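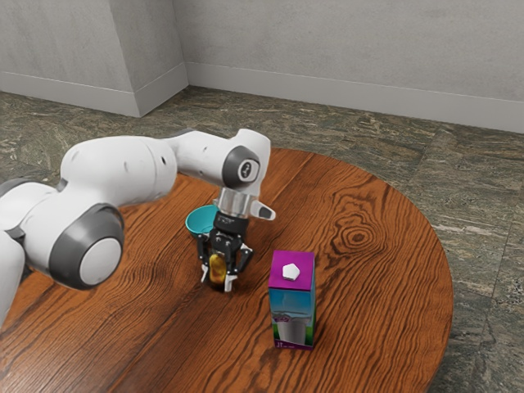

Fumska Readers Board > Indie and Self-Published > Revow, book 2: is the new narrator a problem?

marlowe_k
01/11/2021
Finished the second Revow book last night. Book one was all Esteban in first person. Now we get his sister for the first 22 chapters and he barely shows up. Did anyone else put it down for a while?

pagecount306
I did, for a week. Mine runs 475 pages and I think a good hundred of those could go. The first one was 306 and felt the right length.

Dunlin
Disagree. She's the better narrator. Esteban explains every joke he makes.

marlowe_k
He does, but I liked that about him. And the blurb still says "Esteban returns" - that's misleading.

T. Živković
Blurbs are often written before the last draft is done. I did mine for Potuneo in September and had to change two names in it later. I wouldn't blame the author.

pagecount306
Who else would I blame? It's self-published. She approved it.

T. Živković
Fair point.

Dunlin
Has anyone read the newsletter story that goes between the two books? It covers the move to the coast and why the siblings stopped talking. Chapter four makes a lot more sense after it.

marlowe_k
No, and I shouldn't have to sign up for a newsletter to follow a novel I paid for. Is it long?

Dunlin
Short. Maybe half an hour. The link is in the back of book one, after the acknowledgments.

marlowe_k
Found it, thanks. Will read it before I post my review.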